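The Slow Way to Plirndale
August 17, 2020

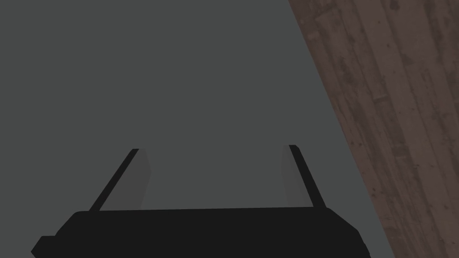 Most people who go to Plirndale drive there in a single day and regret it by dinner. The route from Grunham is 609 miles, much of it two-lane road, and the map apps make it look easier than it is. Kaede Nomura has done the trip both ways. She now takes two days, and she says she spends less than she used to.

"I was buying lunch at the highway exits, then paying for a late check-in, then buying breakfast at the hotel," she says. "A motel in the middle costs less than all of that."

Her usual stop is Kaneko, a small town a little past the halfway point. The motels are plain and sit along the main street, within walking distance of a grocery store. Call the front desk before you book online. In July Nomura got a lower rate by phone, with parking included, but the person who answered had to ask a manager first.

Gas is the next thing to plan. Prices climb after Kaneko and stay high until the coast, so fill up before you leave town in the morning. The station at Kondo is open all day but has only four pumps, and on summer weekends the line reaches the road.

Food is simple if you bring a cooler. Freeze a few water bottles the night before and use them in place of ice – they stay cold through the first afternoon, and you can drink them on the second. Many of the diners along the route are takeout only this summer, and some have cut their hours. Check before counting on one.

In Plirndale itself, the rooms facing the water cost the most. Two blocks back, the same money goes a lot further. Weekly rentals there often run from one weekend to the next, but owners with a gap to fill will sometimes let a place for four nights. Ask about the cleaning fee up front. On a short stay it can add as much as another night.

The beach lot charges by the hour until early evening. Street parking on the hill is free, though the walk back up is steep with chairs and a cooler. Nomura leaves hers in the car and brings a towel.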